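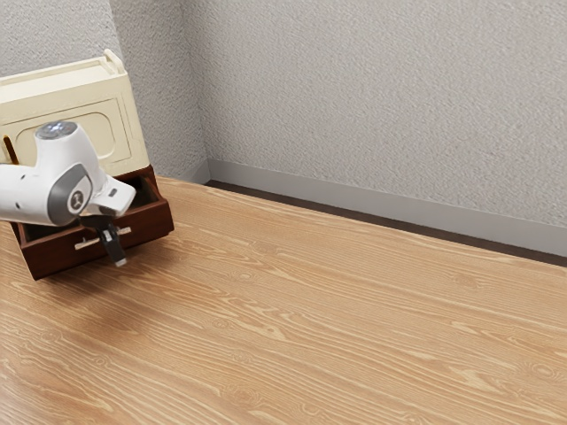 **What counts as "drawer opened" when reporting sim results?**

Posted by Milovan Stojanovska in Simulation & Benchmarks

We're a small group putting together an internal standard for how we report articulated object tasks in simulation: drawers, cabinet doors, lids. Right now every person has their own success check and the numbers can't be compared. One script says success if the drawer joint passes a set fraction of its travel at any point in the episode. Another wants it there at the last step. A third only checks that the gripper touched the handle and the joint moved at all, which I think is too loose.

I have 104 episodes of the drawer task logged with full joint states, so I can rescore them under any rule. What I want to know is what other people write down as the rule, and what else has to go in the report. Also, do you treat pushing on the drawer edge as a pass if the drawer ends up open? Our arm has a parallel gripper and some policies never close it on the handle.

---

**Seung-woo Moon**

We went through this at Kedel. Our written rule for an open task has these parts:

- The joint position is at or above the threshold, and stays there for 18 consecutive control steps. A peak value doesn't count. Drawers bounce off the end stop and drift back if the joint damping is low.
- The threshold is a fraction of the joint range, and the fraction is printed in the results table next to the score.
- Starting joint position is logged per episode. If your reset leaves the drawer partly open, a run can get credit for very little motion. We score partly open starts in a separate row.
- No link of the arm other than the gripper may be in contact with the cabinet for more than 5 steps. Before we had this, a policy was opening things with its forearm.
- The cabinet base is fixed or free, and the report says which.

On pushing versus grasping, decide it before you look at the results. If the task text says "open the drawer," we accept any method that uses the gripper. If it says "grasp the handle and pull," we check contact on both fingers. Don't merge the two into one number.

Also record the simulator version, the physics timestep and the friction values on the handle. We changed handle friction once and forgot to note it, and had to throw out a month of comparisons. Keep the raw joint logs too, so old runs can be rescored when the rule changes.

---

**plultska_dev**

just use final joint position, simple is better. if its open at the end its open

---

**Agarwal_R**

Mostly agree with Seung-woo. I would add that you should run at least 2 random seeds for the scene and not only for the policy. Changing the floor texture, wall color and lighting while the cabinet stays in the same corner tells you very little about whether the policy can find the handle. Move the cabinet and rotate it.

The 18 step hold depends on your control rate, so write it in seconds if different people run at different rates.

---

*Comment from Milovan Stojanovska:* Thanks. I rescored the logs with the hold rule and the pass rate dropped, mostly from bounce back. Going with the hold, written in seconds, and a separate row for grasp and pull. Still deciding on the forearm contact limit.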